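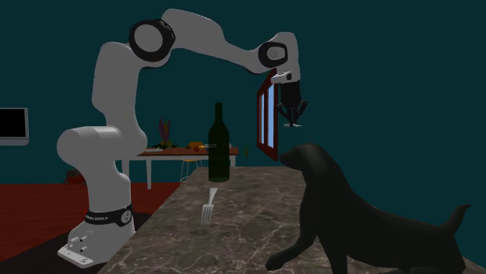

Re: [Troltham-shop] Lost steps on X, is it the driver?
February 20, 2019

> I swapped the stock driver on my router for a Dunitz and the X axis still
> drifts. Over a long job it ends up nearly 2 mm short on the left side. Y is
> fine. The guy at Vadino told me it has to be electrical noise and that I
> should buy their shielded cable kit. Before I spend the money, does that
> sound right? Supply is 43 volts, measured with the machine sitting idle.

I wouldn't buy the cable kit yet. Noise on the step line can do it, sure, but noise doesn't usually care which direction you're going. Yours always comes up short on the same side. That smells mechanical to me, or like a step/direction timing problem, and no amount of foil around a wire fixes either one.

Did you change the step pulse setting when you put the new driver in? You don't say. If the active edge is set wrong you can lose a step every time the axis reverses, and on a pocketing job that's a lot of reversals. It builds up in one direction, just like you describe. Flip the step polarity in the config and run the same file again, in air, with no cutter.

If that does nothing, mark the motor shaft and the pulley with a paint pen, one line across both. Mine slipped for 6 weeks before I thought to look. I'd blamed the software, the supply and the computer by then, and it was a set screw that had never been on the flat.

I also don't put much weight on the 43 volts. Idle voltage tells you very little. Put the meter on it while X and Y are both doing rapids.

As for the Kyei tuning chart people keep posting here, I've yet to see anyone show how those numbers were measured. I tried its acceleration value of 66 and got the same results as before, only slower.

What does the indicator read if you send X out and back a bunch of times with nothing else moving? Post that before you order anything.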